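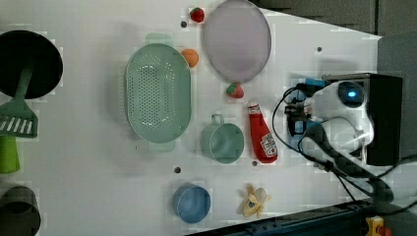

Play kitchen stuff, mid-sort. Strawberries first, obviously.

I have been wanting to write about toy kitchens for ages, and March 2023 is apparently the month I finally do it! The whole collection came out onto the white table so I could go through it properly, and I got sidetracked within two minutes, as I always do, by how good the little food is.

The strawberries are my favorites. Bright red, leafy green tops, exactly the kind of thing a three-year-old hands you on a plate and then watches you "eat" with total seriousness. The half-peeled banana is a close second (those yellow flaps!), and the ketchup bottle goes with everything, including the peach. I've been served peach and ketchup more times than I can say, and I always ask for seconds.

Then there's the cookware. I love the mint-green colander more than the real one in my kitchen. It has handles on both ends and all those tiny holes, and it works as a hat, a boat and a bed for a very small bear. The black frying pan has a green handle and there's a green slotted spatula to go with it, so pancakes are always on the menu. Add the lavender-gray plate, the teal mug and the blue cup and you can run a pretty respectable cafe.

We call ours Cafe Prastard, after a made-up word that one of the regulars kept shouting at me in December. Soup is 9 dollars. A glass of water is 495 dollars, and there are no refunds. 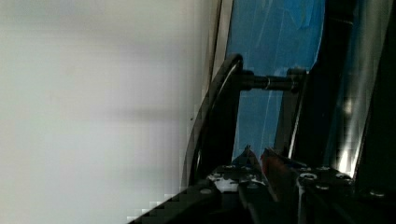 How I'm sorting it

Food goes in one bin and anything you cook with goes in another. Cups, mugs and plates get a low shelf, where small hands can reach them and set the table without dumping everything out first. I tried seven different categories last time and it lasted one afternoon, so this is me keeping it simple.

I still want more vegetables. A carrot, some peas, maybe a big silly eggplant? If you have a favorite piece of play food, tell me in the comments, I really do want to know!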